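Race Team Disbridge: trackside data assistant wanted (second half of the season)

We are a small single-seater team with two cars in a regional championship. Our workshop is in Disbridge, ten minutes on foot from the railway station. From July we need one more person for the data side of the team, because our present assistant goes back to university.

The work

On race weekends you connect to the car each time it comes into the pit, download the session and check that all sensors have given sensible values. After this you prepare the lap comparison for the driver and the race engineer. They want to see it before the debrief, so you must be able to work calmly when people are waiting. You also write down tyre pressures and fuel, and you keep the set-up sheets in order. Last season we filled 159 of these sheets and we still look into them very often.

Between the races you are in the workshop two days per week. You archive the files, update the track notes and help with the preparation of the cars when it is necessary. You will also take care of the timing computers and radios which travel in our truck.

Who we look for

You have finished, or you are close to finishing, a technical education. Experience from karting, club racing or a student team is welcome, but it is not a condition. You should read a speed trace without help and know why a driver can be quick in one corner and lose it all on the next straight. A driving licence is required. Please note that we speak English in the garage, and a few words of Danish or Lithuanian will make some people here very happy.

What we offer

The contract is for the rest of the season, with a possible extension for the winter tests. We pay 330 euros for each race weekend and an hourly wage for the workshop days. Travel, hotel and meals at the track are paid by the team. The next rounds are at Pludevberg and Kandirstead, and both are long drives, so we leave very early in the morning.

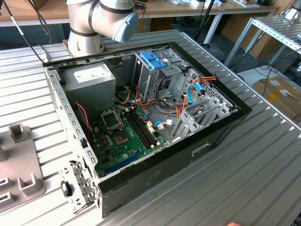 Desktop computer with the side panel off, CPU socket open.

How to apply

Send a short letter and your CV to Cauã Siqueira, race engineer, at the team office: Sakalauskas Racing Workshop, Unit 33, Disbridge. If you have made a data report before, please add two or three pages of it. It can be from any car or kart.

We invite suitable persons for a talk in the workshop and one test day at the circuit, which is paid as well. Applications are read as they arrive, and the place may be filled before the end of the month.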